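Subject: Re: Overnight lighting in the Lanari building
From: Facilities Office, Namanier Community College
To: building-users list
Date: March 8, 2023

Dear building users,

Thank you for the replies to our notice on overnight lighting. A number of departments raised the same points, and we are answering them on the list so that all occupants have the same information. The message quoted below is representative of those received.

> Our department supports the aim of using less power, but we have questions
> about the new schedule. The notice says that all corridor and workroom
> lights on the lower two floors will go off at night. It does not say
> whether the stairwells are included, or how a person working late can
> turn the lights back on. Several of our staff begin before sunrise. We
> also keep equipment on the lower floor that has to be checked by eye
> during the night. Could the office say which rooms are covered, who may
> ask for an exception, and how long a request will take?
>
> Department office, Lanari building, second floor

Background

The Lanari building was fitted with its present lighting controls when the east side was rebuilt. The controls were set at that time to keep every second fixture lit through the night, on all floors, in all seasons. The setting was never reviewed. During the winter term this office recorded the state of the fixtures on the lower two floors and found that 822 of them were left on overnight in spaces with no scheduled use.

The new schedule removes overnight lighting from those spaces. It does not reduce the lighting available to any person who is in the building and needs it. Wall switches will work as they do now at all hours, and a room that is lit by hand will stay lit for two hours before the control system dims it. Pressing the switch again begins a further two hours.

Stairwells and exits

Stairwells, exit signs, and the fixtures on the marked exit routes are on a separate circuit and are not part of the schedule. They will remain lit at all times. The same is true of the loading door and the covered walk to the Li parking area. Any occupant who finds one of these fixtures out should report it to the service desk the same day, by telephone and not by email.

Rooms covered

The schedule applies to 167 rooms. The full list is posted on the notice board inside the main entrance and has been sent to each department office. Please check it against your own records. Rooms have changed hands since the floor plans were last issued, and we expect that a few entries will show a former occupant. A wrong name on the list does not affect the schedule, but it does affect where we send notices.

Low light in workrooms

Departments with equipment on the lower floor asked how dark these rooms will be once the overnight fixtures are off. Interior workrooms have no windows and will receive only what light comes from the equipment itself or from under the corridor door. In that condition a dark surface shows as little more than an edge and a point of reflection. 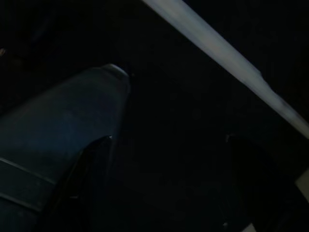

Requests for exceptions

A department may ask for a room to be left on the old setting. Requests should come from the department office and should give the room number, the hours during which light is needed, and the reason. Requests from individual occupants will be returned to the department.

Thirteen requests have been received so far. Of these, most concern rooms where readings are taken at fixed hours through the night, and those have been approved. Two have been sent back for more detail. In both cases the request gave a floor and not a room number, and the controls cannot be set by floor.

The office will answer each complete request within five working days. Until an answer is given, the room will stay on its present setting.

Task lamps

Where light is needed at one bench only, we ask departments to consider a task lamp before requesting an exception for the whole room. The service desk holds a supply of clamp lamps and will deliver them on request at no charge to the department. Lamps brought from home must be inspected and tagged before use, as with any other electrical item.

Changes to the control panels

The contractor, Nuritz, will visit each room on the list to relabel the wall panel. The visit takes a few minutes and does not require the room to be cleared. Staff should keep the area in front of the panel free of carts and boxes. Rooms with restricted entry will be visited by appointment, arranged through the department office.

Review

The schedule will be reviewed in September, when a full set of meter readings for the spring and summer is available. The readings will be shared on this list, along with any change we propose for the upper floors. No change to the upper floors will be made before then.

Questions of general interest may be sent as a reply to this message. Questions that concern a single room should go to the service desk.

Facilities Office
Namanier Community College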